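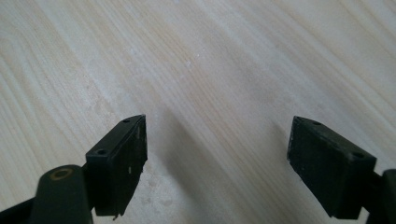

Pale surface with long grain lines and a few white specks near the middle.

Is this tabletop real wood, and should I oil it?

Posted by Lenuța Buzatu, 12 October 2024

I bought a secondhand table from a seller who swore up and down it was solid pine. I have my doubts. The grain looks awfully tidy to me, and there is a faint sheen on part of it that could be a finish or could be plastic for all I know. He also threw in a tin of Arside table oil and said two coats would "bring it to life." I've heard that kind of talk before. Before I rub anything into it, how do I find out what I have? And are the white specks something in the finish, or just dust?

7 replies

Pindau72
Looks like pine to me. Oil it, you'll love it.

Ulmont
I wouldn't go by a photo, mine or yours or the seller's. Printed grain has gotten very good. Look at the edge and the end of the board. On solid wood the lines on top carry over the corner and turn into end grain, with curved rings. If the pattern stops dead at the edge, or you find a thin seam, you have a veneer or a laminate. Then get underneath with a flashlight. The bottom is where they save money.

Next, put a drop of water somewhere out of the way and leave it for nine minutes. If it soaks in and darkens the spot, the wood is bare or close to it. If it just sits there, the top is sealed or it's laminate, and oil will lie on it and go gummy. I did that to a desk one January and was still wiping it off weeks later.

As for the specks, wipe with a barely damp cloth before you worry. They look like dust or crumbs of something to me, but I can't swear to it from a picture.

Lungu_K
Agree about the edge, not so sure about the water. Old wax will bead water too, and that comes off with mineral spirits. Test a hidden spot first. And I'd want to see the label on that free tin before it went near anything of mine.

247 views | 9 shares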